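Pastorwood Neighbors Help Board
Home > Kitchen and Pantry > Storage

Reusing snack bar boxes as pantry bins, do they hold up??

Posted by Kausar Cheema
Friday, 7:40 am

Quick one before I leave for work. We moved into the Cunummont apartments in December and the kitchen has one tall cupboard and that's the pantry. One. Shelves are 12 inches deep, and everything ends up in a heap. Tea packets, stock cubes, loose granola bars, seed packets, taco seasoning, birthday candles, you name it.

I don't want to buy a set of plastic bins. Priced the ones that actualy fit and it was 76 dollars for enough to do the cupboard. No thanks. But we go through a lot of snack bars (two teenagers) so there's always an empty carton or two by the recycling. Thinking cut the tops off and use those.

Things I want to know:
Does thin card last or does it go floppy in a month?
Best way to cut it so it isn't ragged. Mine always end up looking chewed.
Do I need to cover them? My husband says five different logos in a row looks like a gas station.
Any bug problem with keeping cardboard in a food cupboard?

Also the top shelf is high, I can't see into it without the step stool, so whatever goes up there has to be easy to pull down with one hand. Thanks all, will check back at lunch.

3 replies

Mehwish Soomro
Friday, 9:15 am

Yes do it. Been doing it for years, our last place had even less cupboard than yours.

Floppy: depends on the box. Cereal boxes are useless, too thin and too tall, they bow out the minute you put anything in. The multipack cartons, the ones made to sit on a store shelf, are better. Still card, so nothing heavy. No cans, no jars. Sachets, bars, tea, spice packets, fine.

Cutting. Don't tear along the perforations!! That's where the chewed look comes from. The perforated bit never comes off clean, it takes the printed layer with it and leaves you the fuzzy white stuff. Ruler and a box cutter, cut a little below the perforation line. Scrap of wood or an old cutting board under it. Two light passes, not one hard one. If you only have scissors, draw the line first, all four sides, before you cut anything. Otherwise the front and back don't match up and you keep trimming till there's no box left. Ask me how I know.

Flaps: leave one long flap on if you can. Fold it down inside and tape it flat, makes the front edge double thick, and that's the edge you grab all day. For your high shelf, leave the flap on the short end instead and let it hang out over the front as a pull tab. Works great until the kids yank on it.

Bottom: tape it. Inside and out. The factory glue lets go eventually, usually when you're holding it over the floor.

Covering, up to you. I started with brown paper and gave up, too fiddly round the corners. Turn them so the plain side faces out, if there is a plain side. Or pick cartons that don't shout. The one on my table waiting to be cut is the Eat Natural protein one, the dark chocolate bars, mostly black with pale blue panels, and I wouldn't bother covering that.

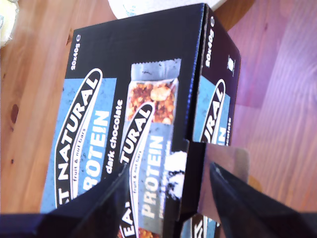 If the card is already torn somewhere, put that side to the back, or trim down past it if the tear is near the top. A strip of packing tape over the rough bit stops it catching and peeling more. Clear tape is fine, you can't see it from two feet away. White glue first if you're fussy. Press it down under a cookbook, leave it overnite.

Measure before you cut. Your shelf is 12 deep so put the long side front to back if it fits, then you get more of them in a row and you slide them out like drawers. Leave a finger gap at each side or you'll never get them out.

Label the short end that faces you. I use masking tape and a marker, peels off when you change your mind. Which you will, I moved the tea three times.

Bugs, never had any. Shake the crumbs out before you fill it, wipe the shelf, and anything open goes in a clip bag or jar inside the box. If a carton gets damp or greasy just recycle it and cut another one. They're free. Gotta run, good luck!

Tanoli
Friday, 11:02 am

just buy bins. cardboard looks messy and you'll replace them anyway. dollar store has white ones, not as nice as the expensive kind but ok

prarnar312
Friday, 12:30 pm

Mostly agree with Mehwish but two things. One, on the bug question. It's the corrugated stuff you want to keep out, the brown shipping boxes with the wavy layer, roaches like to get in there. Flat card much less of an issue but check under the folded flaps every so often, that's where crumbs go.

Two, staple the corners if they start to open up, tape dries out and goes yellow in a warm kitchen. Don't put anything next to the stove side of the cupboard if yours backs on to it, mine does and the tape let go by the end of summer.

For the top shelf I'd skip card altogether, get one decent bin with a handle just for up there. Pull tabs rip. Light stuff only. Ours has paper napkins and the candles in it.

Kausar Cheema
Friday, 12:55 pm

Thank you!! Box cutter and below the perforations, got it. I've been tearing on the line this whole time. Will tape the bottoms too. Going to do the lower shelves in card and get one real bin for the top like prarnar says, so that's everybody's advice used, sort of. Husband can have the shelf with the logos turned round.

One more if anybody's still reading, do you put dividers in? The stock cubes and the tea would share a box and I don't want chicken flavored tea.

Mehwish Soomro
Friday, 1:20 pm

Separate boxes for those two!! A divider won't stop the smell. For other stuff yes, use the piece you cut off the top, fold it to an L and tape one leg to the side. And tea in a tin if you have one.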